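Übung 11: Demonstrationen mit dem Handgreifer
Aufgabe »Bett abräumen«

Jede Demonstration wird mit zwei Handgreifern ausgeführt, einer je Hand. Aufgezeichnet werden Pose und Öffnungsweite beider Greifer mit gemeinsamer Zeitbasis. Der Datensatz Patik umfasst 598 Demonstrationen; 70 davon sind für die Validierung reserviert und dürfen nicht ins Training.

Eine Episode beginnt mit leicht geöffneten Fingern und endet, wenn der Abfall vom Laken im Eimer liegt. Alles Übrige bleibt an seinem Platz. Knüllen oder Nachfassen ist zulässig – Schieben über die Bettkante nicht. 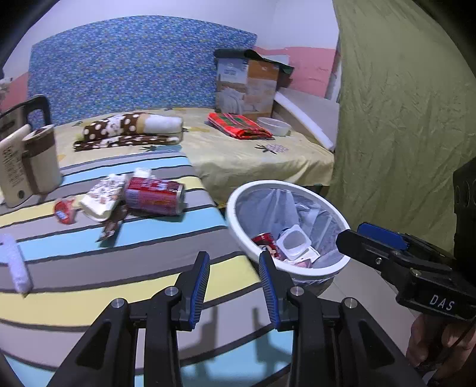

Nanami Katayama
Wissenschaftliche Mitarbeiterin, Übungsleitung

Zerdrückte Dose und Verpackungen auf dem gestreiften Laken sind Zielobjekte, Wasserkocher und Plüschstab nicht. Für die Dose ist die Greifrichtung zu begründen (quer oder längs zur Achse). Abgabe: eine Seite, mit Skizze der Fingerstellung.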